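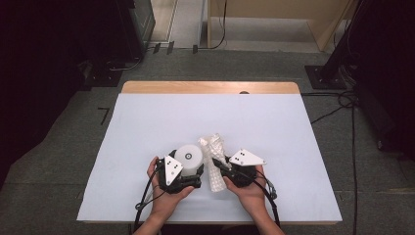 Bubble wrap and a white cylinder with the ring mark on top, over a white paper sheet.

Lendlow Packing Bench Kit
Stock code: LP-51
In stock. Usually leaves us next working day

Everything for wrapping small round things at a table. Tubs, pucks, short rolls, lidded pots, that sort of shape. Paper for the bench, bubble wrap ready cut, ring labels for the tops. No tape gun in this one (see below).

What's in the box

White bench paper, flat sheets, pack of 10
Bubble wrap, clear, small bubble, 200 squares
Ring labels, dark grey ring with a lighter middle, one sheet
Packing slip and a spare lid for the label tin

Bench paper
Plain white, matt, no print. Big enough to reach the front and sides of an ordinary work table, we leave a strip of wood bare at the back for pens, scissors, the tape. Goes down flat, no need to stick it unless you have a window open. Change it when it gets grubby. You can write on it in pencil and people do, order numbers mostly.

Sheets come rolled in a tube so give them an hour under something heavy before first use. Or roll them the other way, quicker.

Bubble wrap
Small bubble. Soft enough to go round a tight curve without springing open again straight away. Squares not a roll, because cutting off a roll one handed is a pain and everyone ends up with pieces too long. One square does a short cylinder, two for anything domed or tall. Bubbles inward. Fold the spare over the flat end and tuck, then tape.

It will crumple, thats fine. Crumpled pieces can go back in the box as filler, don't bin them.

Ring labels
Thick dark outer ring, pale grey inside it, small dot at dead centre with fine tick marks round the dot like a clock face. Stick one on top of each item so you can tell which way up it goes once it's wrapped. Dot in the middle of the lid, press from the centre outwards.

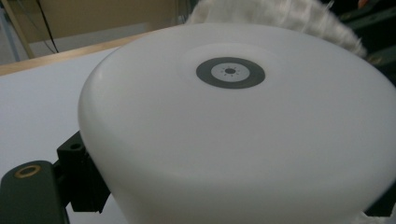

On curved tops go slowly. Flat lids take the label first time, domed ones want a bit of thumb round the outside of the ring or the edge lifts. Wipe the top with a dry cloth before. If you've put it on skew peel it off within the first minute or so, after that the glue has gone off and it'll tear.

Matt plastic holds them best in our experience. Waxed card is hopeless. Glass ok.

Sizes and weights
Boxed weight 1,561 g
Label backing: paper, goes in with paper recycling
Bubble wrap: check with your council, most want it taken back to a shop

Not included
Tape, scissors, outer cartons. The Garba cartons fit if you order the shallow ones, the deep ones leave a big gap at the top and you'll use twice the wrap filling it.

Questions we get

Can I buy the labels on thier own? Yes, ask for refill sheets when you order. Same print.

Does it come in brown paper? Did once. Stopped in February, hardly anyone wanted it and small white bits are easier to lose on brown paper than you'd think, well, the clear bits anyway.

Will the squares do mugs? At a push. Handles poke through. Use the Wistley sleeves for mugs.

Is the bench paper food safe? Not tested, so please don't.

Delivery and returns
Standard or collect from the Wistley counter, side door, ring the bell. Unopened kits can come back for a refund. Opened ones we'll swap if something is missing or the labels have dried out, just send a note of the batch number from the end of the tube.

Page updated 27 October 2025. New batch of labels now in, slightly darker ring than the last lot, otherwise the same.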